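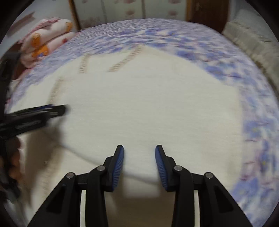
Textiles in the Home, Unit 4
Cotton at home: weave, pile and washing
Handout for the evening group. Please bring it again next time, we will need the table of terms.

4.1 What we did until now

In Unit 3 we spoke about the fiber. You remember that a cotton fiber is one single cell, long and flat, and twisted like a ribbon that somebody has turned between the fingers. When the fiber takes in water it swells and becomes rounder. When it dries it goes flat again. Most of what we say today comes from this one fact, so if it is not clear to you, read page 2 of the former handout first.

4.2 Flat weaves

A bedspread, a sheet and a shirt are in most cases flat weaves. There are two sets of yarn. The warp runs in the length of the loom and is under tension the whole time. The weft goes across. In plain weave each weft yarn goes over one warp yarn and under the next one. In twill it goes over two or three, and each row moves one step to the side, so you get the diagonal line that you know from jeans. In satin weave the yarns stay on the surface for a longer distance, which makes the cloth smooth but also easier to damage with a ring or a fingernail.

A pattern can be printed on the finished cloth or it can be woven in with dyed yarn. The easy test is to turn the cloth over. A print is usually paler on the back. A woven pattern is often seen on both sides, with the colors exchanged.

4.3 Pile weaves

Terry cloth needs three sets of yarn: the ground warp, the weft, and the pile warp. The pile warp is kept slack. The loom puts in several weft yarns a short distance away from the edge of the cloth and then pushes them forward all together. The slack yarn has no place to go except up and down, and it makes the loops.

Loops give the towel more surface, and water goes to the surface first. Long loops take more water and also need more time to dry. If the loops are cut, we call it velour. It feels softer to the hand but dries the skin less well.

Weight is given in grams per square meter. Our two class samples, the Rokton and the Ogilvie, are 380 and 550. Please write these numbers into your table yourselves, they were missing in the last print.

4.4 Washing

Shrinkage in the first wash is mostly relaxation. The yarns were stretched on the loom, and in warm water they go back to the length they prefer. For this reason a cotton cloth shrinks more in the warp direction. After three to five washes there is not much change any more.

Softener leaves a thin layer of fatty material on the fiber. The towel feels nice, but drops of water may stay on top of it for some seconds before they go in. Use it seldom for towels, or leave it out.

A stiff towel is a different matter. When it dries on the line without any movement, the small amount of water that remains between the fibers holds them together. Shake it well before you hang it and once again when it is nearly dry.
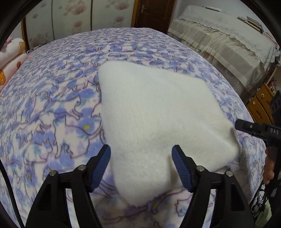 Marjan Shojaei asked after the July session whether vinegar in the rinse does the same work as softener, and she added that in her family they always used half a cup for the towels and never had a problem with the smell. My answer was, only partly. Vinegar removes some lime and some rest of detergent, so with hard water the loops can move more freely. It puts no layer on the fiber. With soft water you will hardly notice a difference. Please do not mix it with bleach in any case, this gives a poisonous gas.

4.5 Terms for the table

Warp, weft, ground, pile, selvage, float, velour, relaxation shrinkage. For each one write a short explanation in your own words and one thing from your home where you can find it.

4.6 For next time

Cut a square of 10 by 10 cm from an old cotton cloth. Mark the warp direction with a pencil, wash it at 60 degrees C, let it dry flat and measure both sides again. Bring the square and the numbers. Who has no old cloth can take a piece from the Imovano box beside the door.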